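Does a Folding Rule Save Any Time? Bedroom Tidying in Closmont Hall
Term project report, Household Studies, Brenstead College

1. Background

Our group was asked to test a piece of popular housekeeping advice. We picked the Sharifi order, a tidying routine that gets repeated a lot on home blogs: large garments first, then blankets, then pillows and anything soft on top. The claim is that a bedroom goes faster this way. I doubted that from the start, and I still do.

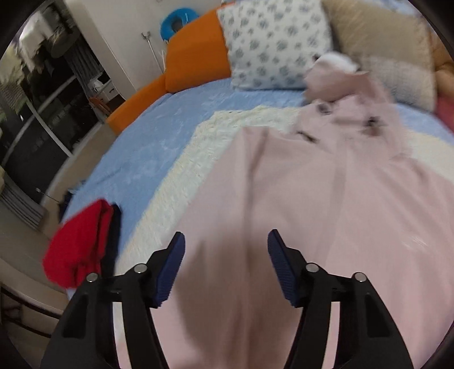
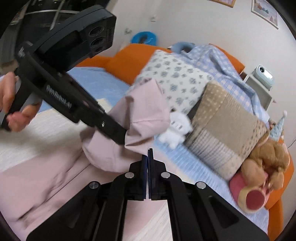 Figures 1 and 2. The bed with the pink garment on it, at two moments.

2. What we did

We ran 30 tidying rounds. One was thrown out because the timer was never started, which leaves 29. Each round began with a long garment spread over the light blue bedding and ended when it was folded and the bed was clear enough to sleep in. Half the group followed the Sharifi order and the rest did whatever came naturally. Times went into a shared sheet set up on Fliltula.

3. Results

Total time across the usable rounds was 3,044 seconds. The two methods came out so close that I would not want to defend a winner. On Thursday the Sharifi order looked better, but the same people had been practicing all morning – that alone could explain it.

Most of the trouble was in the large garment. A thick, soft piece of clothing does not lie flat on a mattress. You pull one side straight and the middle bunches up. Folding it on the bed also drags at whatever is underneath, so the blanket had to be straightened again afterward. The routine has nothing to say about this.

4. Problems with the test

"Clear enough to sleep in" is a weak standard. We disagreed on it 3 times and settled it by vote. We also never tried starting with the pillows, which would have been the obvious comparison.

5. Next steps

If another group takes this on, they should fold the garment on a table in half the rounds and agree on a finished bed before starting. I would drop the Sharifi order from the handout until then.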